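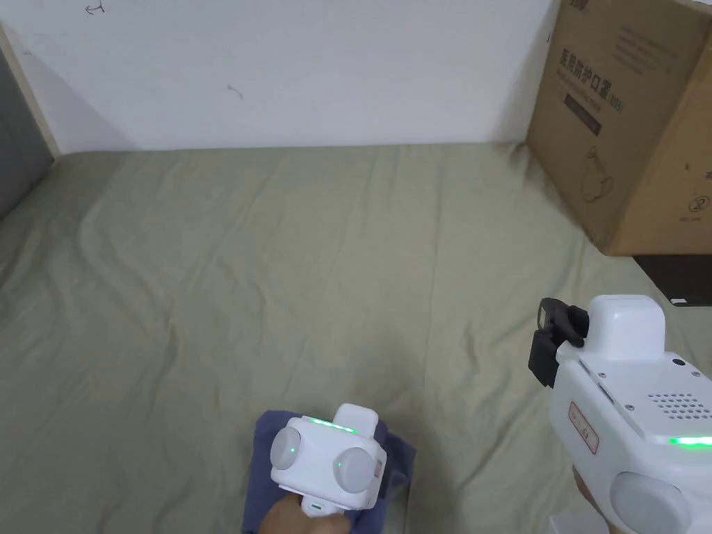 Wrinkles in a flat sheet, bed against the wall

siiri_r
I have lost two evenings to a sage green sheet. It goes on smooth, I walk away, and it grows diagonal folds like a relief map. The bed is shoved up against the wall so I can't get to that side without kneeling on the part I just fixed. Also, how do I get pen marks off white paint?

Nelu B.
Pull the bed out. Two minutes.

siiri_r
There's a panel, a door maybe, at one end and my whole life under the other. The bed lives there now.

obura_nights
Tuck the wall side first, from on top, then crawl backward and pull toward you. And take the big N95 mask box off the bed before you start. It's pinning a corner.

siiri_r
The box is load-bearing. Emotionally.

Mulugeta
Disagree with obura. Foot end first, always. Wall side first is how you get the diagonals.

obura_nights
I've done it my way for 8 years, Mulugeta.

Mulugeta
And I've seen your bed.

Ieva Š.
Or iron it — damp, medium heat. For the pen, try a barely wet sponge and dish soap. If it's ballpoint, you're probably buying paint.

Nelu B.
Who irons a sheet?

Ieva Š.
People with flat sheets, Nelu.

siiri_r
Tried foot end first on Tuesday. New wrinkles, different direction. Calling it progress.

461 views · 2 shares

Comments (4)

algirdas: Just get a duvet and cover the evidence.

marlo: Pull the bed out.

Ieva Š.: She said no, marlo.

tuckandroll: Did the pen come off?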